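4.3 Sorting and Shelving Packet Snacks

Kultetti Pantry System – Household and Shared Kitchen Guide

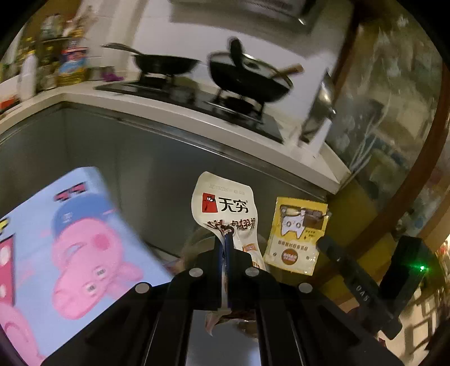

This section applies to sealed single-serve packets of the kind kept in the snack compartment. Tins, jars and boxed goods are covered in section 4.4. The compartment should be assembled and levelled as set out in section 3 before any packets are placed in it.

Before you begin

Wipe the compartment with a damp cloth and allow it to dry fully. Have to hand the two dividers, the label strip and a soft pencil. The dividers are marked L and R on the underside and are not interchangeable.

Procedure

1. Take out all packets and lay them on a clear surface with the printed front facing upwards.

2. Find the date on each packet. On many snack packets it is a faint line of small characters near the top edge, and it may be easier to read under a direct light. Where the packet is printed in a language you do not read, check the order of day, month and year on the maker's website.

3. Set aside any packet that is past its date, or whose seal has opened. A crumpled or creased top edge is acceptable provided that the seal is whole.

4. Group the remaining packets by flavour or maker, then arrange each group by date, earliest first.

5. Fit divider L, followed by divider R, pressing down until each one clicks.

6. Stand the packets upright between the dividers, earliest date at the front. Lift each packet by its top edge and do not squeeze the middle, as the contents break easily.

7. Write the earliest date in each group on the label strip.

Note: Soft packets may lean once the row is less than half full. Move divider R one slot inwards to support them.

Caution: Do not load more than 46 packets into one compartment. Overfilling strains the runners – damage of this kind is not covered by the guarantee.

Caution: Keep packets containing nuts or shellfish in a separate, labelled compartment if anyone in the household has an allergy.

Routine checks

Repeat steps 2 to 4 every 50 days. In shared kitchens, the person named on the door card is responsible for the check and should initial the card afterwards.

Replacement dividers and label strips may be ordered from Fallau, Kavisholm, quoting the number on the inside of the door.

Section revised September 21, 2025. Approved by Torunn Öberg.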